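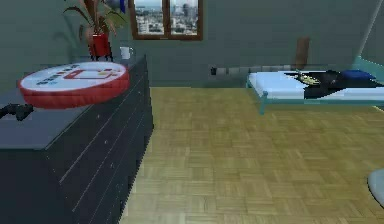

Week 7 handout — paying for the robot before you have the robot
Ieva Jaunzems, Dzene lab course

Okay, budgets! I know, I know. But last February I watched a team order a mobile base first and only then ask what room it had to work in, and it hurt. So start in the simulator. Our bedroom is already set up in Trendetti, and it costs you nothing to look around before you spend.
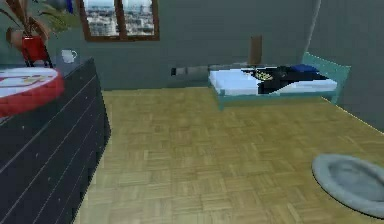
Fig. 2. Simulated bedroom, open parquet between the dresser and the bed.

Now your numbers. You get 400 dollars for sensors and 200 for spares (cables, fuses, the boring stuff — buy it anyway). Get 3 quotes for any arm, and ask Sarkiden what shipping to Prarkulberg costs, as it's never in the first price. Bring your draft sheet to lab.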